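Garndale Shared Workshop
Bench Notes / Tools / Materials / Small Builds / Contact
Posted Tue 5 May

Gripper arm on the sewing bench: setup tips

These notes cover the small arm we assembled in April for moving fabric pieces between the cutting mat and the folding table. Most of them apply to any light arm with a two-finger gripper and a camera at the wrist.

Base. Clamp it to the bench with 2 clamps, one on each side of the shoulder motor. Double-sided tape creeps under load. Recheck the clamps after the first hour.

Cable. Leave a loop at every joint long enough for full travel, then tie it on the fixed side only. Our first wrist cable failed inside the insulation – the connector looked fine and tested fine until the joint turned.

Work surface. A pale cloth pulled flat makes dark parts easy to pick out. It also shows the shadow of the finger, and simple thresholding will read that as an object. Move the lamp to the side or raise the threshold until the shadow drops out.

Blur. Wrist cameras smear during travel. Stop the arm, wait for the wobble to settle, then grab the image you intend to measure from. Shorter exposure helps if the lamp is bright enough.

Finger pads. Bare plastic slides on woven cloth. Glue on thin rubber sheet, 2 mm, and trim flush. Wipe the pads with a damp rag when lint builds up.

Grip force. Start low. Raise the current limit in small steps until the piece stays put during a slow lift, then stop. Soft goods bunch up under a hard grip and come down folded.

Speed. Keep travel slow within 4 inches of the cloth. Above that height it can run at normal speed.

Screws. The Jernitz bracket uses 8 short screws. Start them all by hand before tightening any, and put thread locker on the motor side only.

Logging. Save joint positions with every image, using one clock for both. Files with separate time stamps are tedious to line up afterward. 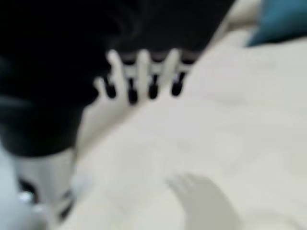

Power down at the switch before reaching into the work area, and support the forearm with one hand – it drops when the motors release.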